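Les mouchoirs

Gramell nettoyait les bureaux de Kekura depuis l'ouverture de l'immeuble. L'équipe du soir commençait à dix-huit heures, par les étages du haut. On vidait les corbeilles, on changeait les sacs, on passait aux sanitaires, puis à l'étage suivant. En juillet, le chef de secteur est venu nous attendre au local, à côté des chariots. Il avait une feuille à faire signer.

La feuille disait que les salariés volontaires seraient affectés pendant leurs heures à des séances d'enregistrement, au rez-de-chaussée, pour le compte de la société Nair. Même taux horaire, plus une prime de panier. Le projet s'appelait Cillesis. Quelqu'un a demandé ce qu'on enregistrait.

– Vos gestes, a dit le chef de secteur.

Beathag MacKinnon a signé la première. Elle avait mal à l'épaule droite depuis deux hivers, et elle avait compris qu'au rez-de-chaussée on ne poussait pas de chariot. J'ai signé après elle. Je n'avais pas d'autre raison que la prime.

La salle avait servi aux formations incendie. Il y restait la moquette grise et une chaise pliante. Un jeune homme de chez Nair nous a montré comment tenir les pinces. On glissait la main sur la poignée, on serrait, les doigts noirs se refermaient. On relâchait, ils s'ouvraient. Un câble partait de chaque pince et il fallait apprendre à ne pas tirer dessus. Pour le reste, a-t-il dit, il fallait faire comme d'habitude.

Beathag lui a répondu que d'habitude elle avait dix doigts.

Il a noté quelque chose. Ensuite il a posé un mouchoir froissé sur la table, à gauche, et la petite poubelle à droite, et il est retourné derrière son écran.

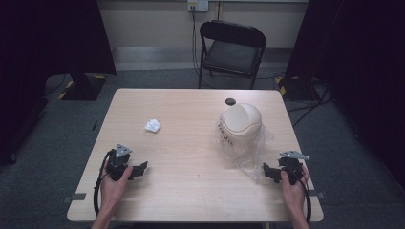

La table du rez-de-chaussée, une pince dans chaque main.

La tâche tenait en une ligne sur la fiche : ramasser le mouchoir, le mettre dans la poubelle, revenir en position de départ. Une prise durait moins d'une minute quand tout allait bien. Au début, rien n'allait bien. Je serrais trop tôt et je pinçais l'air, ou bien j'écrasais le mouchoir contre le bois et il repartait de l'autre côté. Quand j'arrivais à la poubelle, le couvercle basculait, le mouchoir restait coincé au bord et je le poussais avec l'autre pince. Le jeune homme disait que c'était bon, qu'il gardait tout, même les ratés. Les ratés étaient rangés dans un autre dossier.

Beathag allait plus lentement que moi et ratait moins. Elle approchait la pince de biais, la penchait un peu, attendait. Elle faisait la même chose avec les corbeilles des bureaux, là-haut. Elle ne tirait jamais sur un sac. Elle décollait d'abord un bord, laissait entrer l'air, et le reste venait.

Le contrat prévoyait 2 000 prises réussies pour l'ensemble des volontaires. Le total s'affichait sur un écran près de la porte. Les premiers soirs nous le regardions beaucoup, puis nous avons regardé surtout l'heure.

À vingt heures trente il y avait une pause. Nous montions au local manger avec les autres, ceux qui n'avaient pas signé. Ils avaient nos étages en plus des leurs. Personne ne nous le reprochait tout haut. Un soir, Marek a demandé combien de temps il fallait à une machine pour apprendre à jeter un mouchoir, et comme je n'en savais rien j'ai dit que c'était long.

– Tant mieux, a dit Marek.

Il a refermé sa boîte et il est reparti au septième.

À la deuxième semaine, la fiche a changé. On ne jetait plus rien. Il fallait s'occuper du sac : l'attraper, le soulever, le reposer. Le plastique transparent posait un problème à Cillesis, d'après le jeune homme. Les caméras voyaient la table à travers. Elles voyaient aussi des reflets, et elles prenaient les reflets pour autre chose.

Je comprenais assez bien. Avec les pinces devant moi, grandes ouvertes au-dessus du bois, je cherchais moi aussi où finissait le plastique. À la main, on le sait tout de suite, ça colle un peu, ça fait du bruit entre les doigts. La pince ne rapportait rien. Il fallait regarder.

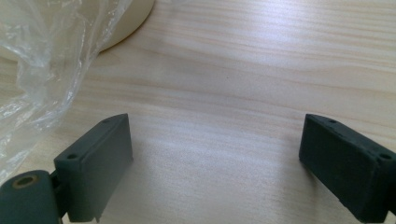
DEUXIÈME PARTIE – LE SAC

Beathag a demandé à parler à un responsable. Elle n'était pas fâchée. Elle voulait signaler que la fiche était mal faite.

Une femme de chez Nair est descendue le lendemain avec un carnet. Beathag lui a expliqué qu'un sac ne se prenait pas par le milieu. Celui qui avait écrit la fiche avait mis « saisir le sac », et tout le monde le saisissait où il pouvait, si bien qu'une fois sur deux il se déchirait ou entraînait la poubelle. Il fallait écrire : trouver le bord. Il fallait écrire aussi qu'on s'arrête quand ça résiste.

– S'arrêter combien de temps ? a demandé la femme.

– Le temps de voir pourquoi.

La femme a réfléchi. Elle a dit qu'une attente dans une prise était en général coupée au montage, parce que la machine risquait d'apprendre à ne rien faire. Beathag a dit que ce n'était pas rien. Elles ont parlé de ça pendant un quart d'heure, assises toutes les deux d'un côté de la table, et j'ai continué à poser et reposer le sac tout seul en attendant qu'elles me rendent la place de gauche.

Le lundi suivant, la fiche disait : « Repérer un bord libre. Saisir. Marquer un arrêt en cas de résistance. » Le nom de Beathag n'y était pas. Elle l'a lue debout, les lunettes relevées, et elle a dit que « bord libre » était une bonne expression.

À partir de là, le jeune homme l'a fait passer avant nous. Les autres devaient regarder une de ses prises avant de commencer. On voyait ses pinces approcher, s'ouvrir, rester un moment sans bouger. Marek, qui avait fini par signer lui aussi, trouvait ça ennuyeux comme la pêche. Il s'y est mis quand même et, au bout de quelques jours, il penchait la pince du même côté qu'elle.

Je l'ai remarqué chez moi aussi, mais dans les étages. Un vendredi, on nous avait remis au quatrième pour remplacer un absent. J'ai tendu la main vers une corbeille, le pouce d'un côté, les quatre doigts serrés de l'autre, bien raides. J'ai attendu un peu avant de fermer. Il n'y avait pas de câble et j'ai quand même écarté le coude pour le laisser passer.

J'en ai parlé à Beathag dans l'ascenseur. Elle m'a montré sa main, elle faisait pareil.

– Ça repose le poignet, a-t-elle dit.

Son épaule allait mieux. Elle dormait sur le côté droit, ce qu'elle n'avait plus fait depuis longtemps. Elle m'a dit ça aussi dans l'ascenseur, entre le quatrième et le troisième, et puis les portes se sont ouvertes et nous avons sorti le chariot.

Les dernières séances ont été plus calmes. Le total avait dépassé l'objectif, et chez Nair on nous laissait finir parce que la salle était payée jusqu'à la fin du mois. Le jeune homme mettait la radio tout bas. Il déplaçait le sac entre deux prises, le froissait autrement, le repoussait dans un coin de la table, puis il disait « quand vous voulez ». On ouvrait les pinces et on cherchait le bord.

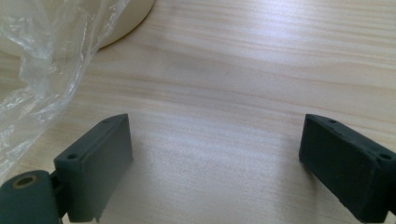

TROISIÈME PARTIE – LES ÉTAGES

Le compteur s'est arrêté à 2 117. Le jeune homme a serré la main à chacun, il a enroulé les câbles et il nous a donné des gourdes marquées Nair. La mienne fuyait un peu au bouchon.

La réunion a eu lieu à la cantine de Kekura, un après-midi, avec le chef de secteur et quelqu'un de la direction de Gramell. L'équipe du soir comptait 16 personnes. À l'automne, Cillesis prendrait les corbeilles des plateaux, un étage après l'autre. Les sanitaires, les vitres et les escaliers restaient à nous. Il n'y aurait pas de licenciement, les départs ne seraient pas remplacés. Les horaires seraient revus. Le mot « revus » est revenu souvent.

Marek a demandé si on toucherait quelque chose sur les prises. On lui a répondu qu'on avait touché la prime de panier.

Beathag a demandé qui changerait le sac quand la machine n'y arriverait pas. L'homme de la direction a consulté sa feuille. C'était prévu, il y aurait un poste par nuit pour les reprises. La personne suivrait la machine et interviendrait à la demande. Le poste était ouvert aux candidatures internes.

– À quel taux ?

– Le même.

Elle a dit qu'elle allait y penser, et elle y a pensé jusqu'au distributeur de café. Elle a rempli le formulaire sur le rebord de la fenêtre avec mon stylo.

La première machine est arrivée en octobre. On l'a mise au deuxième, le plateau le plus dégagé. Nous sommes descendus la voir pendant la pause, nos gourdes à la main. Elle avançait entre les bureaux moins vite que je ne l'avais pensé. Elle s'est arrêtée devant une corbeille, elle a ouvert ses pinces, et elle est restée comme ça.

– Elle est en panne, a dit Marek.

– Non, a dit Beathag. Laisse-la.

La pince s'est penchée vers la droite. Elle a pris le sac par le bord, elle a tiré un peu, elle s'est arrêtée encore. Le plastique s'est décollé d'un côté. J'ai regardé Beathag, qui avait remonté ses lunettes et qui tenait sa main droite entrouverte contre sa blouse.

Le sac est venu. La machine l'a posé dans son bac et elle est passée au bureau d'à côté, où il y avait un mouchoir par terre, à une largeur de main de la corbeille. Elle ne l'a pas vu, ou bien ce n'était pas dans sa tâche. Beathag a attendu un peu, puis elle s'est baissée et l'a ramassé.

Elle l'a noté dans le cahier des reprises avec l'heure, vingt heures quarante. Nous autres, nous avions encore les escaliers à faire.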